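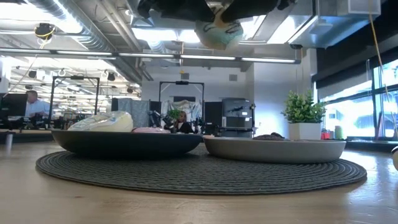 Photo credit: Utovholm shared workshop, uploaded by the poster

Two arms, one table - what house rules do you actually use?

Posted by bangash_bench, Sat 22 June

Hello all, long-time reader and not much of a poster, so forgive me if this rambles. I help look after a bench at Utovholm with two small arms bolted to opposite sides of one table. They do table-setting sort of jobs, mostly picking toy donuts up and putting them on plates, and it's all good fun until both of them want the same bit of air. We've had no injuries, I'm glad to say, but we've had a few knocks between the arms, and last week one of our newer people reached in to straighten a plate while the arms were still powered. Nothing came of it, but it gave me a bit of a turn.

At the moment our rules are a page that somebody wrote in March and stuck on a cupboard. It says "be careful" in several different ways and not a great deal else. I'd like to replace it with something people will really follow. We have desks and other people working close by, so I can't simply put the whole thing in a locked room, and I'd rather not frighten off the beginners either.

So, what do you have written down? Speed limits, who holds the stop button, where you let people stand, how you lay out the objects - I'd be grateful for any of it, even the dull bits. Do you let both arms work over the middle at the same time?
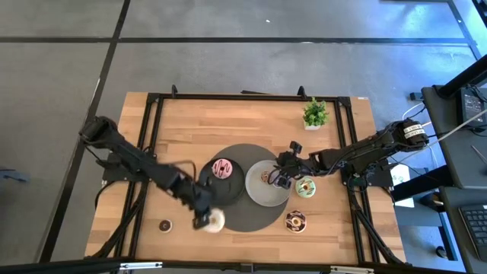

Both arms over the table during a run.

irkmont_tinkerer

What a nice problem to have! We went through just the same thing at Irkmont, and I'm happy to share what we ended up with, though please take it as one workshop's habits and do your own risk assessment as well. The big safety standards are worth borrowing from a library if you can, even if half of it is meant for factories.

The rule that helped us most was about hands. Nobody's hands go over the table unless the arms are stopped and the person reaching in has said so out loud and heard an answer. It feels a bit silly for the first couple of days, calling "hands in" like a schoolteacher, and then everyone does it without thinking. Pausing the program doesn't count as stopped with us. A paused arm may still be holding its position under power, and it can start again if somebody leans on the wrong key (I have done this myself, with my elbow, and a mug).

For speed we cap the tip of each arm at 200 millimetres a second whenever a new routine is being tried. It goes up only after 2 clean runs in a row, with the same person watching both. We also keep a 200 millimetre strip along the near edge that neither arm is allowed to enter, and we marked it with tape so visitors can see it too. I should say those numbers suit our arms and our table, and you may well want them lower.

As for sharing the middle, we let one arm in at a time when the target is on the mat, and the other waits on its own side. It's slower, yes, but you can add overlapping moves later on, once you've tested them in simulation and then at a crawl.

Do look at your cables as well. Ours get checked at the start of each session, by moving each arm gently through its full reach and watching that nothing pulls or snags. And keep mugs, keyboards and loose papers outside the reach of either arm - work out the reach with the arm at full stretch, because people always guess it too short. 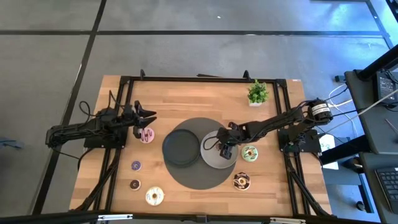 The other thing I'd put on your page is a starting layout. We sketch where every plate and object belongs and check the table against the sketch before anyone presses go, and that way an arm isn't sent confidently towards something that was moved at lunchtime. Plants, cups and anything else that's only there for show go on the sketch as well, and the planner has to know about them. When something gets dropped on the floor we leave it there until the run is over, however tempting it is to dive after it.

Oh, and do write down the bumps. We have a cheap notebook with the date, what touched what, and what was changed afterwards. I was sure it would be a chore, but it has been the most useful thing in the building when we argue about whether a routine is ready.

clumano_dave

stop button within reach of whoever is running it, test it every morning, don't put it where you have to lean over the table to hit it. that's most of it tbh

late_shift_lou

I agree with nearly all of the long answer, but I'd be a little gentler about the calling out. Our space gets noisy and people mishear, so we use a card on a hook instead. If you're going in, you take the card, and the arms stay off till it's back on its hook. It's a poor man's lockout, I know, and for proper maintenance you should unplug the arms as well. I'd also put a name on the page for who can change the limits, otherwise they creep up bit by bit and you only find out when something goes clonk.

Good luck with the new page, and do post it up when it's done, I'd love to pinch some of it for ours!

Contact us | Copyright the posters and this site | Back to top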